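Bottles and Cans on an Open Shelf

I spent years keeping my sprays and cleaners in a bucket under the sink, and every time I wanted one I had to fish through twelve others to get it (and usually came up with the wrong one!). When we put up the white shelves from Bepari, I gave the shoe cleaner and the aerosols a compartment of their own, and I can't tell you how much easier mornings have been.

Give each bottle a little elbow room. I like 2 inches between them, enough to get your whole hand around one without tipping its neighbor. The tall plastic ones with a narrow waist go over if you so much as breathe on them, so I grab those right at the waist and lift straight up. Books can go on the board above, where drips won't find them.

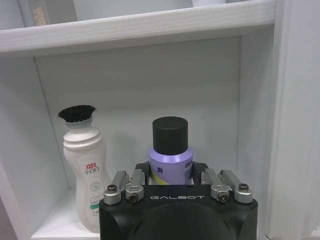 Brush-top bottles

If your white-shoe cleaner has a brush on top, blot the bristles on an old rag before you put it back, and stand it upright. My neighbor Dexter Sarmiento lays his down in a drawer and, well, you should see the drawer.

Aerosol cans

Keep these away from the radiator and out of the sunny window. Wipe the bottom rim too, so you don't get that rusty ring on white paint. I've scrubbed at one with baking soda for most of an evening and it's still there if you know where to look.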